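Krasniqi lab reports gains in two-arm packing from wrist camera views

NISLOW, 17/10/2023 - Researchers at the Krasniqi robotics lab have released results from a study of how two robot arms can learn to handle boxed consumer goods on a shared table. The study found that a control policy trained on views from small cameras mounted at the grippers completed 91 percent of test runs when both arms' views were used together.

The work was led by Leire Mateos and ran from April through the end of the summer. The team recorded 2213 demonstrations, each guided by a human operator, and used them to train a single policy that controls both arms. No fixed overhead camera was used at any point in training or testing.

The test tasks involved putting phones into trays, taking them out again and moving closed boxes to a marked spot. These jobs are simple for a person but hard for a robot, as the fingers often block the camera's view of the part that matters most. The study set out to measure how much of that lost view the other arm's camera can make up for.

"When one gripper hides the edge of a box, the other one can often still see it," said Mateos. "We wanted to know if the policy would learn to use that without being told, and in most cases it did."

With the second view removed, the same policy had more trouble lining up a phone with its tray. Most failures came in the last stage of placing - the phone touched the rim and tilted in the fingers. The team did not change the lighting or clear the room behind the table between sessions, so that the recordings would match an ordinary work area.
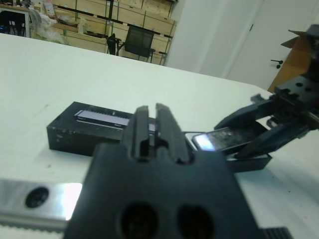

Wrist-level view from one arm: the second gripper holds a smartphone at a shallow black tray.

The policy was trained with Zineck, the lab's own software for recording and replaying two-arm tasks. Edin Lazarević, who maintains Zineck, said the next version will add support for mixed camera types and shorter recordings.

"Operators get tired, and long recordings are not always better ones," Lazarević said. "We kept 5 practice runs per operator out of the training set for that reason."

A follow-up study with packaging supplier Gavanetti will look at soft pouches and boxes with loose lids. The written report and a set of sample recordings are available from the lab on request.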